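This site uses cookies to remember your preferences. Accept all | Manage settings

Call for participants: Drondine Study of Eating Habits Among Shift Workers

The Sheehan Institute for Public Nutrition invites applications from adults who work nights or rotating shifts to take part in a study of daily eating habits. The study is based at the Institute's premises in Prornitz and is open to residents of the town and the surrounding district.

Relatively little is recorded about what shift workers eat between the end of one shift and the start of the next, or how they divide their meals when they sleep during the day. The Drondine study will collect this information through food diaries, interviews and a small number of visits to the Institute. The results will inform guidance for employers on break times and canteen opening hours.

We wish to recruit 120 participants. Applicants must:

- be aged 18 or over;
- have worked night or rotating shifts for at least 12 months;
- be able to keep a written or online diary in English;
- not be following a diet prescribed by a doctor.

Participants will keep a diary for five weeks and attend five visits, each lasting almost two hours. Visits may be booked for mornings, late afternoons or Saturdays.

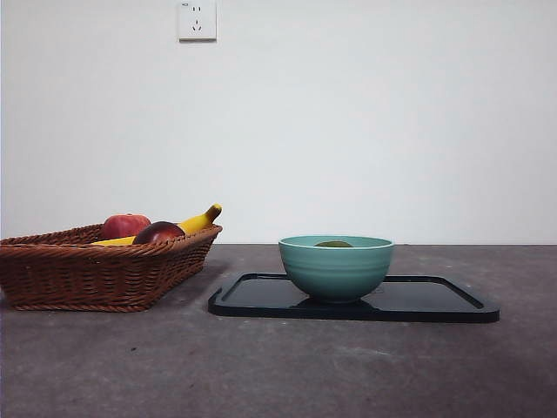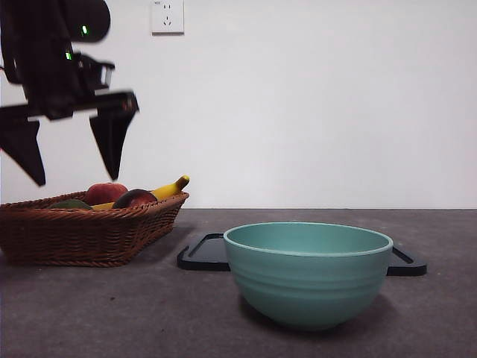

Reasonable travel costs within the district will be repaid on production of a ticket or receipt. Participants who complete the diary will also receive a shopping voucher. Those who withdraw early may keep any payment already made and need not give a reason for their decision.

All information will be stored under a participant number and kept separately from names and addresses. Employers will not be told who has taken part. The study has been approved by the Institute's ethics panel.

Application forms are available from the reception desk at Prornitz or from the Jivik Road library. Completed forms must be received by Tuesday, October 7, 2025. Successful applicants will be informed by post, and the first visits will take place in January.

Applications from agency and part-time staff are welcome.

Sign up to our newsletter for news of current studies. Enter your email address. Subscribe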